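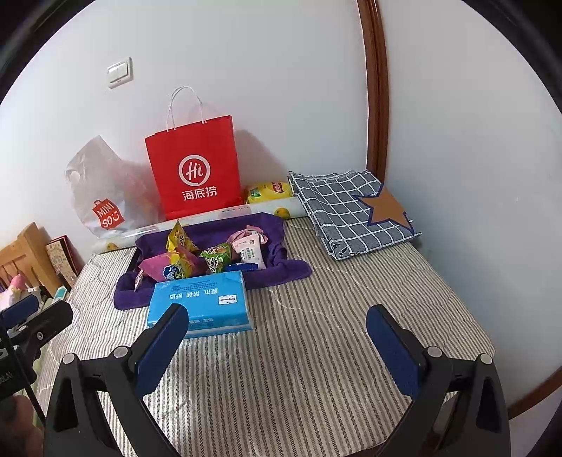
Could we please keep the beans and the tomatoes on separate tables this year, asked one member by email, as the queue last time went out of the door and half of it only wanted a chat about blight. Read out at the start and warmly agreed with. It led straight into item 1.

Pluneo Seed Swap – minutes of the planning meeting
Held in the back room at Pluneo Hall, 7.15 pm
Minutes of the November meeting agreed, with one correction: the purple-podded pea came from the allotments at Prastel and did not come from the school garden. Apologies to Prastel. It was a lovely pea.

1. Layout
Beans and peas by the window, tomatoes and chillies along the stage, flowers down the middle. Blight gets its own corner with two chairs, and anybody caught discussing it in the queue will be steered there kindly. Herbs can share with salad leaves. The meeting liked the idea of a children's table with sunflower seed and pots of compost, and there was a good ten minutes on what to grow in a welly.

2. Envelopes
We got through every envelope last time and finished up folding newspaper. The Trandix brown ones were popular: gummed, easy to write on, and they stand up nicely in a shoebox. They come in boxes of 144. Twelve boxes gives us 1,728, and with the leftover white ones from the spring plant sale we should have over 2,000. Agreed to order twelve boxes. Labels to say the variety, the year saved and the parish. "Big red one, very nice" is charming but we do need a bit more to go on.

3. The Lengyel bean
Splendid news. The climbing bean we have all been calling the Lengyel set seed on every plot that tried it, even the shady one behind the bowls club. Pods were picked in late September and the seed has been shelled. There is enough for five beans each for anyone who would like to join in next year. Growers are asked to keep it well away from other runners and bring some seed back. A show of hands found everybody in the room wanted some, including two people with only a balcony.

4. Germination testing
Old parsnip seed was tested on kitchen paper and hardly any came up. Agreed that parsnip more than a year old goes to the birds. Leeks did much better than expected. The 2-year-old lettuce was superb. Results will be pinned up by the tea hatch on the day.

5. Refreshments
Soup again, please! Leek and potato, plus something with squash if the squashes last. Cakes welcome, with ingredients on a card. The urn needs descaling before February.

6. Any other business
The library would like a small seed drawer by the returns desk. Great enthusiasm for this, and we will offer to fill it in March.
A request for a talk on saving carrot seed was carried over.
The missing hole punch is in the raffle box.

Meeting closed 8.50 pm. Next meeting in January, same room. Bring shoeboxes.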